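Dultine (workcell)

The Dultine is a two-armed benchtop robot kit sold by Brellberg to labs, schools and the sort of hobbyist who has already filled the garage. It went on sale in November and replaced the Hrytsenko, a single-arm model remembered mainly for its manual, which ran to 713 pages and had no index.

Design

The kit comes as two arms, a front rail, framing and a bag of bolts, usually the correct number. Each arm ends in a gripper, and the optional wrist camera gives a close view of whatever the arm is dealing with. Walls and table covering are left to the owner, and taste varies. The maker quotes 18 hours for assembly – a figure owners tend to repeat slowly.

Two arms over a floral work surface, and a wrist-level view of a board printed with striped legs: 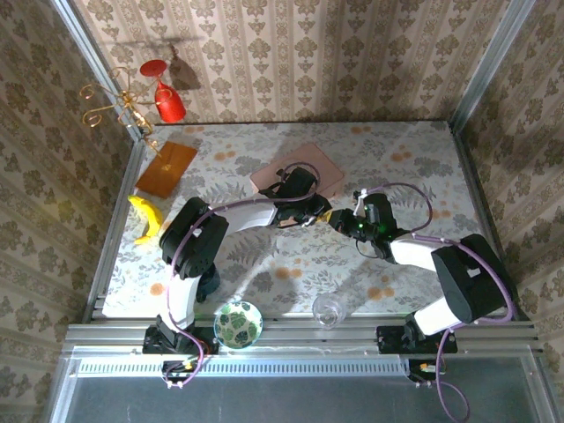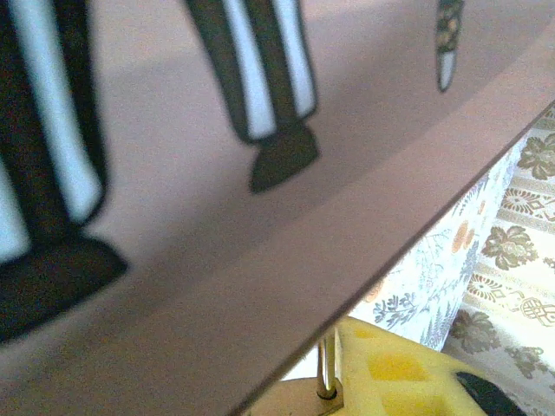 Roksolana Nazarenko replied that the arms had never been the trouble, and that she would buy the kit again if the calibration software stopped asking her to start over every 3 days. Brellberg has promised an update. It has not said which year.

Reception

Bohdan Boiko, writing on 4 Dec 2020, called the Dultine "a fine pair of arms in search of a help desk." Later reviews were kinder, particularly about the cable kit, sold separately under the Vovico name. The first run was limited to 1000 units, and a second is planned.

See also: Hrytsenko (workcell); Vovico cable kit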